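September, late evening

I write this in English again because Paweena Rattanakul says a diary is the best place to make mistakes without shame. She has promised to read only the pages I give her. So this page maybe I will give her.

All day I was with the bricks. I did not expect that a grown woman can be so tired from small plastic pieces. The box came from my cousin's house, and by my own list it has 352 bricks, when the lid says 400. I am not angry about the missing ones. When I was a child we also lost them, under the beds and in the garden, and once in the rice pot.

In the morning I sorted only by color. Red was quick. Blue was more difficult, for the reason that there are two or three blues which look the same in the bag and very different when they lie on a pale surface with flowers. I like this surface very much, even if it is worn. It reminds me of the cloth in my grandmother's kitchen, which she washed so many times that the flowers became shy.
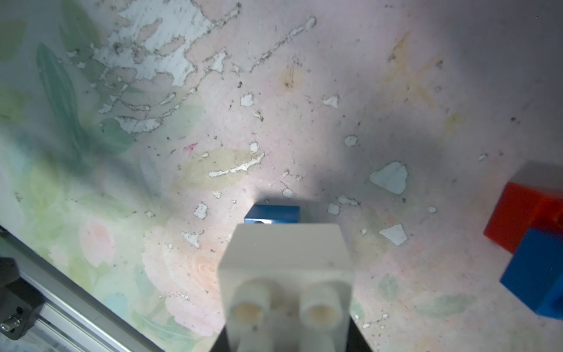

Red and blue, with the old flowers under them.

Then I had a long break with coffee, and I read the news from home, and then I was sorry I had read it. Fongchan Boonyarit called at noon. He wants to know if his children can have the bricks before the school holiday. I said yes, but I want first to wash them and put them in the right boxes. He laughed and said the children will mix everything in 15 minutes. It is true, but I would like to give a thing in good order. After that it is their thing.

In the afternoon I tried the stacking, to see which pieces still hold together. This is the part I enjoyed. A good brick makes a small click and you feel it in the finger. A tired brick makes no click, it only sits there like a guest who did not take off his coat. I put the tired ones in an old Baltier cookie tin. There were 34 of them when I stopped, mostly the thin ones and the ones somebody has bitten.

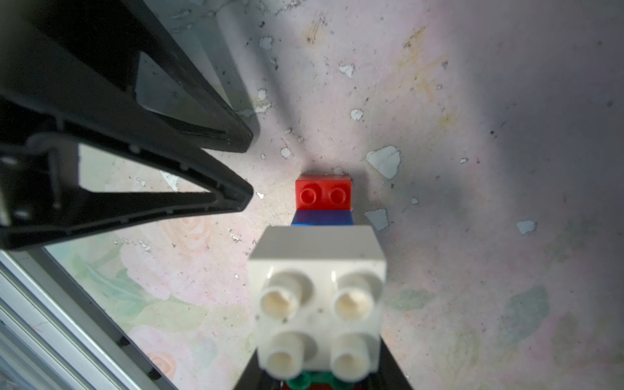
I noticed that I always build the same thing. One color, then another color on the top, never two of the same together. I asked myself if this is from my mother, who could not stand two same plates next to each other on the shelf. Perhaps it is only that it looks cheerful. Fongchan's daughter builds very long walls in one color and gets angry if you offer her another one. I think she will be an engineer, or a judge.

There is also the dust. It goes between the studs and a cloth cannot reach it. Tomorrow I will try the soft toothbrush and warm water with a little Duto soap – not hot, Paweena told me that hot water made her nephew's bricks crooked. Then they must dry on a towel the whole night, with the open side down. I have only two big towels, so I will do the blue and the white first and the rest later.

Before dinner I looked again at the roses and the butterflies. In the morning I had seen only flowers, so I was surprised. I suppose I had my eyes too much on the bricks. The pink of the roses is very soft, and together with the blue brick pattern of the walls it makes me think of a small courtyard, one where somebody forgot to put the chairs.

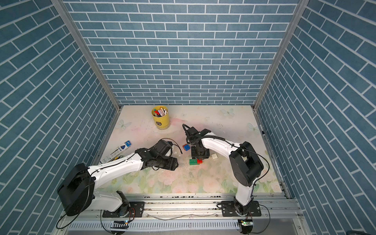 Roses, butterflies and blue walls.

My back hurts a little from bending. I ate soup and half of a mango, and I did not answer the message from the Andance office about the new hours. It can wait until the morning.

To remember: buy a toothbrush, ask Fongchan if he has boxes with lids, look for the green flat piece that I am sure I had in my hand before lunch.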